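Workshop Tips: Setting Up a Bench for Recording Robot Sorting Runs

We've been gathering examples for a two-armed sorting job since August, and I have never had so much fun with bins and bits of wire. The job is small electronics: round boards, short leads with plugs on them, twisted bundles of wire. Parts move between yellow bins and a steel tray in the middle, over and over, with a person driving both arms, and every run gets saved so the model can learn from it. We're at 529 good runs on this task and want 700 before we train again.

Most of what I've learned is plain housekeeping, the kind you'd use for a sewing table or a baking day. So I've written it up like any other tips page.

Line the tray

Bare steel throws light back into the camera and thin wire just vanishes against it. White paper fixes that. We started with one sheet at a time and switched to a stack, which is so much nicer – peel off the top one when it gets marked up and carry on. Cut the paper a little smaller than the tray floor so the corners don't ride up the sides and catch a fingertip.

If your paper slides, a dab of removable putty under the bottom sheet is plenty. Tape works too, but put it underneath. A shiny strip of tape on top is one more thing for the model to get curious about.

Mark the bins on the rim

Permanent marker, straight on the plastic. Stickers peel and then you find them stuck to a part. Write the same code on the rim and in the run log, and copy it exactly, brackets and all. We lost an afternoon of runs at the Jasden bench when two people were using two different names for the same bin, and sorting that out from the recordings was no picnic.

If you need to get marker off, rubbing alcohol on a rag does it. Let the bin air out before you start up again.

Shuffle the parts, and mean it

People are terrible at random! Left to ourselves we lay every board the same way up and every wire pointing the same direction, and then the arm learns that one layout beautifully and nothing else. What works for us is a cheap deck of cards. Red card, the part goes in a left bin; black card, a right one. Turn over a second card to pick near or far. Then drop the wires from a few inches up and leave them however they land, tangles included.

Save some runs for the awkward starts too. A plug tucked into a corner, a lead lying against the wall of the bin, two leads close together. Those are the ones that teach it something.

Leave the wires floppy

I used to straighten every lead between runs, out of habit. Don't bother. A lead that has been picked up a few dozen times takes on its own curl, and you want those curls in the data. Swap a part out when the plug comes loose or the insulation splits, and keep spares in a jar by the keyboard. Write the swap in the log.

Two moments at the Zelier bench, same parts and same tray:

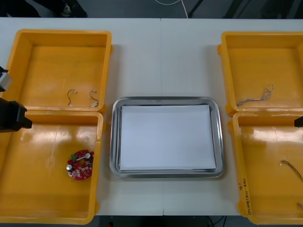
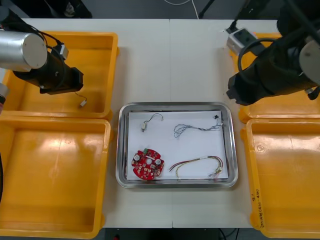 Tjoa wrote in after the first version of this page went up: "We run almost the same job and I'd argue with you about the wires. For the first 500 runs we kept them fairly tidy, one gentle bend each, and only let them go wild after that. The early model picked up the grasp faster, and our drivers didn't get so worn out in the first week. Also, please tell people to wipe the fingertips! Ours get a film on them from the paper dust and the plugs start to slip."

Good points, both of them. I still like messy from day one, but I can see it going easier on new drivers, and I may try the tidy start on the next task. As for the fingertips, yes, yes, yes. We use a barely damp lint-free cloth before the first run of the morning and once more after lunch. Skip anything with lotion or soap in it.

A few more small things

Keep the reset short. Ours takes about 3 minutes with the card draw, and when it creeps past that it's nearly always someone hunting for a part. Lay out the spares before you begin.

Bins drift. A nudge from a gripper here, an elbow there, and by noon a whole row has crept over. A little drift is fine and even useful, but put a pencil tick on the table at each corner so you know how far you've gone, and set everything back at the start of each session.

Watch the overhead lights. Glossy plastic picks up a bright patch, and if it lands right where your smallest part tends to sit, move the bin a hand's width or turn off that tube. Check through the camera, since your own eyes will forgive a lot more glare than it will.

Keep the failed runs, in their own folder. When a driver drops a lead and picks it up again, save the whole thing and tag it "recovery." We threw ours away for the first month and I still wince about it. The Meris setup down the hall kept theirs from the start, and their arm goes back for a dropped plug as if it were nothing.

Stop when you're tired. The hands get jerky and the jerks go into the file along with everything else. We swap drivers on the hour, and whoever steps off does the resets.

Next up is a page on labeling the runs, once I've cleaned up our tag list – there are four spellings of "connector" in it.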